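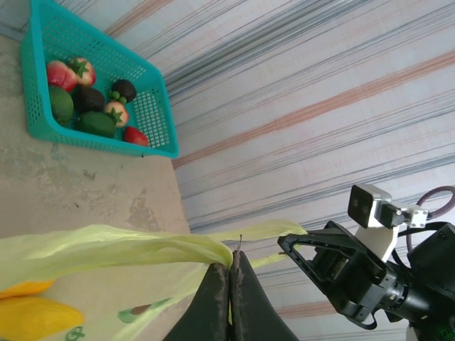 Artificial strawberries in a teal plastic basket.

Polyxeni Tsakiris has been dressing windows on Ridgeway for most of her working life, and she still starts with the floor.

"People look down first," she said. "They're walking, they've got a stroller or a dog. If the bottom of the window is a mess, they don't look up."

She was talking in the back room of Stollico, the kitchen shop where she changes the display every 2 weeks. She also does windows for a bakery in Zididwood and fills in at other stores before the holidays. Most jobs take one evening, after closing.

Her budget for a small shop is often under $500 for the whole season. She spends most of it on lighting and paper. Food, she said, is the hard part.

"Real fruit lasts a few days in the sun and then you have flies. I used real lemons one June. I was back on Saturday throwing them all out."

So she uses fakes, and keeps them for years. She washes them in dish soap and mixes old pieces with new ones, which she says looks better than a matching set. Pale colors go near the glass, where the light would fade the dark ones anyway.

She learned the trade at Hesport, a department store that had its own display department when she started. "There was a manual, 104 pages," she said. "Half of it was about pins. I still have it -- I still use the part about pins."

Would she recommend the work to someone starting out? She thought about it for a while.

"If you like being alone in a store at night, yes. And you need good knees."

Her next window at Stollico goes in on Thu 12 February. She has ordered the paper and is waiting on a ladder she lent to the bakery.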